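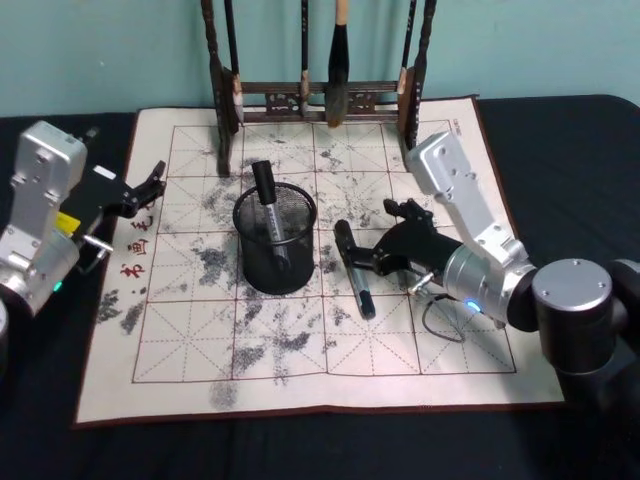 Our project for the manipulation course was a planner that lets two arms tidy a calligraphy desk without bumping into each other or into anything on it. We named it Lurkwood, after a street Tùng Hà used to live on, and the name stuck before anyone could vote on it. The task sounds small: pick up a marker and put it in a pen holder. What makes it fun is everything nearby. The right gripper has to come in low over the mat to reach a marker lying at a slight diagonal, with the mesh holder close to it and a rack of hanging brushes at the back. The left arm has to stay well clear of the holder while this goes on.

Perception

Nga Kiều and I did the perception side. We started with plain color thresholding, and it was a mess! The practice mat is covered in old ink, and our code was very happy to report ink patches as markers. We moved to a small segmentation network, trained on 1000 labeled views, and added a depth check that throws out anything lying flat with the mat. After that the false markers mostly went away.

The mesh holder was the next headache. Depth readings go straight through the holes, so the holder looked like a cloud of loose points. Mỹ Lâm suggested fitting a cylinder to the rim and ignoring the rest, and that worked so well that we deleted two whole files of older code (a great Friday).
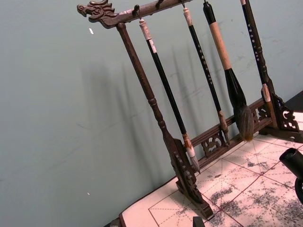
Once the objects had poses, we could build the collision world. Each object becomes a simple shape with a bit of padding. The planner samples paths for both arms together, and if it can't find one in 3 seconds it gives up on the joint plan and moves the arms one at a time. Hiếu Đoàn wrote that fallback late in February and it saved us more often than we'd like to admit.

We ran 100 trials in simulation and 80 on the real arms. In simulation the planner almost never failed. On the real desk the usual failure was a grasp that closed a little too high on the barrel, so the marker turned in the fingers on the way up. Thoa Đồng fixed part of this by re-checking the marker pose from the wrist camera just before closing.

Modeling the rack

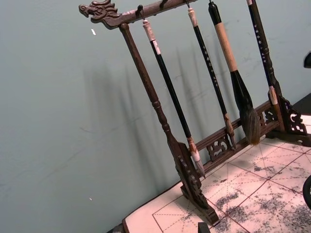

Padding is easy for a marker and hard for furniture. Our first model of the brush rack was one big box, and the planner then refused every path near the back of the mat. The real thing has lots of open space in it, with carved feet, a low crossbar and a dragon head at the end of the top bar. We now use a thin box for each bar and post, plus a capsule for each of the four brushes. The third brush is much thicker than the others, so it gets its own radius. Planning got slower, but the arms can use space they were locked out of before.

Still open

The brushes are treated as fixed, even though a hanging brush can swing if a finger touches it. We'd love to add that next. The wrist camera check also runs only once per grasp, and Nga has a branch where it runs the whole way down. The code is in the course repository under lurkwood/planner, with the settings for the real arms in a separate folder.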